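Arm drifts into the wall in sim after a reset, gripper stays open
Zonum Forum > Simulation > Faults and odd behavior
5 replies

tapered_fit wrote:
Okay, I love this simulator, I've been in it every evening since December, but I have a good one for you all! My arm runs fine for 347 episodes. Then I reset, and on the next run it swings past its target and keeps pushing at a big flat surface until the joint limits trip. The fingers never get the close command. Episode 348, every time. Using the Kikari planner, stock settings.

mossback56 wrote:
Ooh, I had this! Check whether your home pose gets reloaded on reset. Mine was adding the old offset on top of the new one, so the error grew a tiny bit each run until the planner gave up.

tapered_fit wrote:
Home pose looks clean, I printed it before and after. Great idea though, and now I have a nice little logging script out of it.

pagano_user wrote:
I don't buy the offset theory. If it were drift you'd see it getting worse at 200 or 300, and you say it's fine right up to the end. Sounds like a buffer filling up. In Pagano the contact log holds 2148 entries, and once it's full the collision check quietly returns "clear." Please don't put this on a real arm until you know! A sim arm leaning on a wall costs you nothing. Mine at work bent a bracket.

mossback56 wrote:
Fair, but mine failed at the same episode every time too, so I wouldn't rule drift out. Small errors can sit under the tolerance for ages and then pop over it.

tapered_fit wrote:
You're both wonderful. I cleared the contact log by hand at episode 331 and it sailed right past 348, so point to pagano_user. BUT it still finished a little off target, so mossback56 may be half right as well. Next I'm swapping in the Novis contact checker to see if it at least throws an error when the log is full. The wrist view is on for all of these runs, and I'll post the joint logs tonight once they finish exporting.

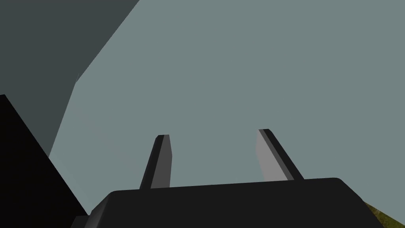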